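5 Aug 2023
Pemville workshop, notebook 5
Water meter logging, continued from June

Restarted the Linaler logger this morning after the firmware change. Old settings did not survive the update, so everything was entered again by hand from the sheet taped inside the cupboard door. Logging interval set to five minutes, pulse weight one litre, clock on standard time with daylight saving off. Left the clock alone after that. Half the trouble in June came from two units disagreeing by an hour and the files being merged before it was noticed.

Meter on the rainwater line read 3,966 at the start. Wrote the same figure into the logger as the offset. First pulse registered when the yard tap was opened, and the count kept pace with the dial for as long as I stood there. Mains meter not touched.

Brunton gauge in the main tank shows a depth that does not match the dipstick. The dipstick is the one I believe. The gauge reads low by the same amount at both depths tried, which points to the mounting height and not the sensor. The bracket was moved when the inlet strainer was replaced and the height was never re-entered. Need to measure from the tank floor to the sensor face with the tank drawn down, or else accept the dipstick and back-calculate. Second option is quicker and probably good enough for a 3,000 litre tank.

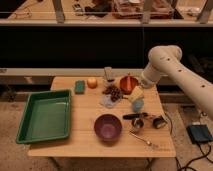 Leak check on the suction side after that. Pump isolated, both valves closed, pressure watched over the lunch break. It fell, slowly. The union at the filter housing was dry to a paper towel. The non-return valve is the next suspect. It has a rubber flapper that takes a set if the line stands unused, and this line stood unused for most of June. Spare flapper is in the grey drawer with the hose washers. Did not fit it today – wanted one full night of logging with the old part in place for comparison.

If the flapper is the cause, the overnight file should show short pump starts with little or no flow through the meter. If the starts are absent and the pressure still falls, the fault is upstream and the new flapper will tell us nothing. Either way, do not reset the pressure switch before the file is off the logger.

Notes on the Cluster spreadsheet. The daily sheet adds the pulses correctly but the monthly sheet picks up the header row as a zero, which drags the average down. Fixed by starting the range one row lower. Checked against the hand total for the last complete set of readings and the two now agree at 705 litres. Anyone working from a copy saved before today should throw it out and take the new one. The column marked "adj" is still there and still has no explanation. I have left it alone, as two of the charts fall over without it.

Colour of the water from the first flush was poor, light brown, clearing after a bucket or two. Expected after dry weather. The leaf guard over the north gutter has lifted at one end and will need a new clip. Ladder job, two people.

Sampling bottles: five left, all with good lids. The older ones with the cracked collars have gone in the bin. Labels should be written before filling. Pencil holds up better than the marker.

Battery on the Linaler was 3.6 V under no load. The manual gives no cut-off that I could find. Will record it each visit and see how the trend looks.

To do:
Pull the overnight file before anything is switched
Fit the flapper, repeat the pressure test over the same length of time
Enter the corrected height for the Brunton gauge
Clip for the leaf guard
Order filter cartridges, the 20 micron ones – the last lot were the wrong length
Find out what "adj" was for

Pump left on automatic, yard tap closed, cupboard locked.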